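Print this page | E-mail this page

Pludetti women's life stories: progress to the end of July

The book now has 70 recorded interviews from Nondenport and Haton, 6 of them with women who married before they left school. Typing up is nearly 2 months behind. Thaddäus Hollenstein has read the first 263 pages and wants fewer cuts to the parts on wages and housework.
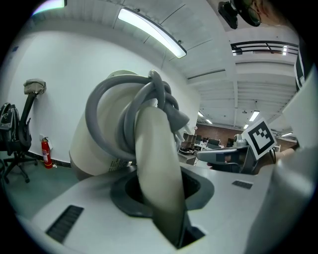 Recording in Haton was slower than planned. Most women could only talk in the evening, and several sessions ended early with tangled leads. We now ask interviewers to coil them in overlapping loops before packing up. The Ha group starts next and will use the same question sheet — the section on inheritance has been shortened.

Travel costs are within budget.
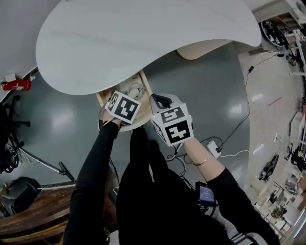

Childcare costs are over, and we ask to move the unspent printing money across to cover them. The draft chapter on land rights will follow with the next report.

Print | E-mail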